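Brandent Pad Kit for the Stadano Two-Finger Gripper

Posted April 13, 2026 by Chinyere Okonkwo

Hi, welcome to the page! I look after the spare parts side at Sorkotis, so if you have a Stadano arm with the two-finger gripper on it, you've probably had a small box from me at some point. The Brandent kit is the one I get the most mail about, and I've rewritten this page so the setup, the cleaning and the repair are all in one place.
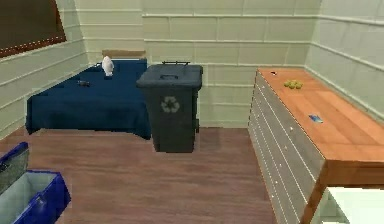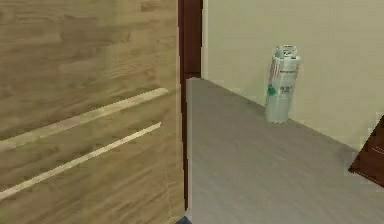
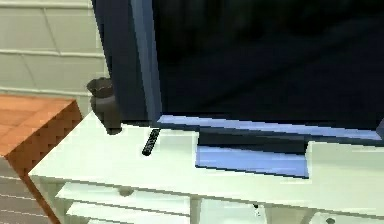
Rendered rooms and furniture, all three.

Pads are the part of the gripper that wears out first, and they're also the part people forget about until something lands on the floor. The kit gives you two fresh finger pads, two backing plates, four screws, a driver and a strip of shim stock. When I set up a fresh pair I go through a little household pick list in the simulator first, and then I do the same list on the bench. A slim remote lying at an angle on a white cabinet top is my favorite starter (low, narrow, and very good at showing you whether the two pads meet square). After that I go to something upright, like the mostly white bottle standing near the wall on the gray counter, where a pad that sits a hair too high will tip the thing before it grips it. If both of those go well in the sim and on the bench, I call the pads done.

What it fits

The kit is part number 662 and it fits the Stadano two-finger gripper in both the short and long finger versions. It does not fit the older three-finger hand, sorry! I still get asked. If your finger has one screw hole instead of two, you have the older hand's finger and you need to write to me before ordering.

Putting the pads on

Park the arm, open the gripper all the way and switch off the power at the controller. I mean the switch, please, and not the stop button. Take out the two screws on the first finger and slide the old pad off toward the tip. It may be stuck. Wiggle it, don't pry it, the edge of the finger is soft aluminum and a screwdriver will leave a notch that the next pad rocks on forever (ask me how I know).

Wipe the finger with a dry cloth. Lay the backing plate in with the chamfer facing the wrist, set the pad on top and start both screws by hand before you tighten either one. Snug is plenty. Same again on the other finger.

Now power up and close the gripper slowly on a strip of plain paper. Pull the paper. You want the same drag at the top of the pads as at the bottom. If the top is loose, cut a piece of shim the size of the backing plate and slip it under the pad on the finger that leans out. One layer has always been enough for me. Nnamdi Nwachukwu on our bench swears by doing this check with thermal receipt paper, and he may be right, it's thinner and you feel more.

Last step: rerun the zero. The new pads are thicker than your worn ones, so the old closed position is wrong now. It's under Tool, then Fingers, then Set Closed. Skip it and the motor will push against a stop it doesn't know is there, and you'll get fault 17 inside an hour.

Looking after them

Dish soap and warm water on a cloth, then dry them. No solvent, no alcohol, nothing with citrus in it. Alcohol makes the rubber shiny, and shiny pads slip. We wipe ours at the end of every shift and do the paper check whenever we change the job.

If a corner lifts, you can glue it back once with the little tube of contact cement (sold separately, I know, I've complained about it too). Let it sit clamped overnight. If it lifts again, change the pad, and change both, since a new one against an old one never closes square.

Torn pads where the tear runs into a screw hole are finished. Please don't tape them. Mirsad Radulović sent me one wrapped in electrical tape and it had picked up half the lint in his shop.

Ordering

The full kit is $187. Pads alone, without plates or driver, are on the spares page, and if you've only lost screws then write and I'll put a bag in the mail. Orders go out through Nnaji, our distributor, and Olanrewaju Nnaji's team will quote you shipping before they charge you.

A softer pad is coming in May for folks handling glass and thin plastic. Same screws, same plates, same zero procedure. I've got a pair on my own bench arm now and I like them a lot, though they do mark up faster. Drop me a note if you want to be told when they're in stock!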